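Count the Leaves on the Counter Too

Tuesday, August 3, 2021 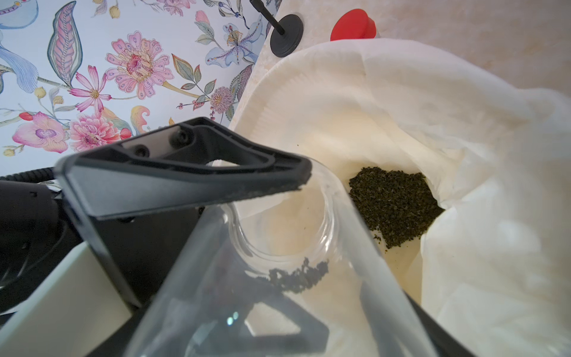

For most of this year I have been reading results from robot manipulation groups, and I have come to believe that we measure the wrong end of the task. We write "success" when the object is where the instruction said it must be. We write "failure" when it is not. Everything that happened between the two, and everything that was left behind, goes out of the record. Take a job with dry tea leaves and a glass jar, of the kind we use in our Flirumgate task set. The gripper has the clear jar between its fingers, there is a small clump of dark leaves inside near the rim, and a heap of the same dark green leaves lies in a fold of white lining beside it. By the usual rule I could give this moment a one or a zero, depending on how I wrote the instruction. But look at the tip of the upper finger, which is speckled with tiny dark fragments, and at the few stray specks on the lining. A person who keeps a kitchen would see these first. Our scoring sheet had no column for them.

I want to argue for such a column, and I want to argue against some of my own colleagues, who think it is a matter of taste.

Let me first say how we got here. The binary score was a good idea at its time. When robots mostly moved blocks and cups, the block was in the bin or it was outside the bin, and two people watching the same trial would agree. The number was honest and it was cheap. In January our group started with loose materials: tea, rice, dried herbs, coarse salt. We took the old sheet with us because it was already printed, and I was one of those who said it would be enough. I was wrong in this, and it took me several months to admit it.

The trouble is that a loose material does not have one position. It has as many positions as it has pieces. When the instruction says "put the tea in the jar," every leaf is a small separate instruction, and the robot will follow most of them and break the rest. A single yes or no must then hide a threshold, and the threshold is usually in the head of the person who scores. In our first round of 29 trials, two scorers watched the same recordings and disagreed on 8. They were both careful people. One of them was thinking about the jar and the other one was thinking about the counter.

We then did a simple thing, which I will call the residue score, although it hardly deserves a name. Before the trial we weigh the material. After the trial we weigh what is in the target, what is on the gripper, and what is anywhere else. We report the three numbers. That is all. It needs a kitchen scale of decent quality, a soft brush and some patience. With this score the two scorers could not disagree very much, since the scale did not ask for their opinion.

What surprised me more was the effect on how we judged the methods. We had two policies on the same arm. The first, which we call Penance for reasons that are only funny inside our laboratory, was slow and had the lower success number. The second, Erkatel, was trained on 3,000 demonstrations and looked much better on paper. When we weighed, the order changed. Erkatel reached the jar more often, but it also left more on the fingers and on the surface. Penance failed more often and failed cleanly, with the material still in the place where it began. I do not claim that Penance is the better method. I claim that a reader of our first table could not have known there was any question.

The first objection I hear is about time. Weighing adds 9 minutes to each trial, and with loose leaves it can add more, because they stick to things and must be brushed out of corners. A group which runs hundreds of trials will not be happy. I accept this. But a group that runs hundreds of trials and learns only one bit from each of them is also spending its time in a strange way. Weigh every fifth trial, if you cannot weigh all of them, and say so in the paper.

The second objection is more serious. Some people say that residue depends on the gripper and not on the policy, so the score mixes two things. A finger with an open cutout and screw holes in its face has more places for a crumb to sit than a smooth one. This is true, and I have no full answer. We tried to correct for it by dragging the closed fingers through the material by hand and weighing what came away, and then we subtracted this. The correction was unstable from day to day. Perhaps humidity has a part in it. For now I would report the raw number and describe the hardware in plain words, so that the reader can be suspicious by himself.

The third objection is that it does not matter. A few leaves, a few grains, who cares. I find this one hard to answer politely. The reason we give in the first paragraph of nearly every paper is that these machines will one day help in homes, often the homes of old or sick people. Who will wipe the counter there? If the robot fills the jar and leaves a mess that a person with bad knees must clean, then part of the work was not done. It was moved to somebody else, and we did not write it down.

I should add that the Jayawardena bench, which many groups now use for pouring and scooping, leaves room for extra measures in its reporting form. The field is optional. I looked through the entries which are open to read, and in most of them it is blank. My proposal is a small one: make it required for every task with a loose material, beginning with the next version. Groups that dislike the three weights can propose a better measure, and I would gladly use theirs.

Our own tables from the spring are being done again with the new column. Some of the numbers will look worse than those we showed before, and we will put both versions next to each other.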